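October, late evening

Spent the whole evening on Kurura again, trying to get the motion alerts to behave, and my tea went cold more than once. Siamak swore the sensitivity slider should sit at 20, bless him, but with the maple tossing about out front I woke up to 97 clips of leaves! 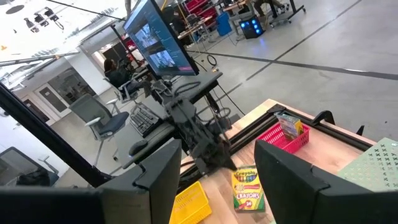

So I drew a smaller detection zone, just the porch and the steps, and set it to save only two seconds before each alert (I'd had it far longer, which was eating the drive). Vy called in the middle of it all and we talked for ages about her mother's garden.

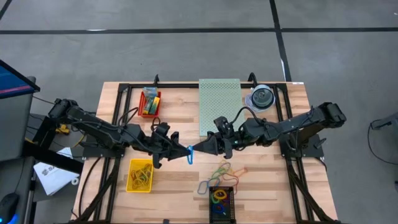 Two arms over the butcher block, nearly tip to tip.

Tomorrow I'll clear out the old recordings, more than 270 of them, and then ask Lợi about the microphone hum.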